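# Bench tips: wrist camera checks before a simulated grasp run

Notes from the Arain tooling bench, kept by Parveen Sandhu. They apply to any two-finger gripper with a camera behind the palm. Corrections go to Tariq Ghumman.

**Start with the jaws open.** Command full open, wait for the joint state to settle, then save one image. Compare the finger outlines with the mask file. If the mask is off by more than 2 pixels at the fingertips, regenerate it before doing anything else.

**Mask the palm as well as the fingers.** A dark palm on a dark surface has weak edges, and the segmenter will merge the two. Sosley accepts a fixed polygon for the palm. Draw it once per camera pose and store it with the calibration.

**Do not plan from a flat view.** When the camera faces a plain surface, the feature matcher has almost nothing to track except the gripper itself. Set the planner to hold the last good pose estimate and back the wrist off until the tracker reports 298 features or more. Depth is no help if it is computed from the same matches.
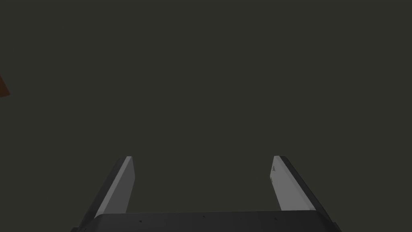
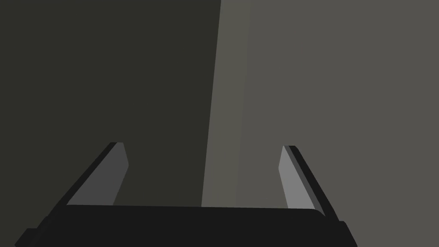 *Wrist views with nothing between the fingers. First: plain background, with a bit of orange-brown at the left border. Second: dark and lighter surfaces meeting behind the gripper.*

**Treat slivers as unknown.** A patch of color touching the image border should be logged but kept out of the object list. Shamim Kiani's filter drops any region that touches the border and asks for a second view. Leave it on, even when the color matches the target.

**Use a boundary if there is one.** A straight edge between two surfaces gives the tracker one good constraint — across the edge, not along it. Let the filter keep high uncertainty in the other direction. Older Nustanow configs set both to the same value, and the pose drifts along the line.

**Check for an empty grasp twice.** Read the jaw width, then test the region between the pads against the background model. Width alone misses thin parts. The image test alone fails on parts that match the background.

**Keep the seed.** Write the random seed, the camera pose and the commanded jaw width into the name of every saved image. Cap the log at 1,000 images per run and rotate the oldest out.

**Known problem.** Build 13 flips the left and right finger masks if the camera is mounted upside down. Swap them in the config until Naheed Pirzada's patch is merged.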